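Ozan Toprak was halfway through a bowl of lentil soup when I found him, and he waved me into the other chair before I could apologize for being late. He has been making games in Lamberg for 13 years, the last few of them on Pandow, a slow and rather lovely puzzle game about a ferry town where the tide decides which doors you can open.

He started out testing other people's games at Worurmont, where he once filed 61 bug reports on a single staircase (he still remembers the staircase fondly, and drew it for me on a napkin). "You learn what players will do when they're bored," he told me. "They jump on everything. So in Pandow I let them."

The town grew and grew. At one point the script ran to 1391 lines of dialogue, and he spent most of July trimming it down to 1273, which hurt more than he expected, particularly the loss of a long argument between two bakers. 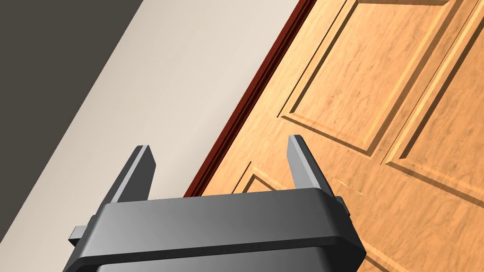
The bakers may yet come back! Ozan has kept the whole argument in a folder on his desktop, and he read me a good stretch of it in both voices while his soup went cold. His next project, Tian, is set on a night train and has only a handful of characters, though he admitted that a dining car had crept in over the weekend, and the dining car was going to need a cook.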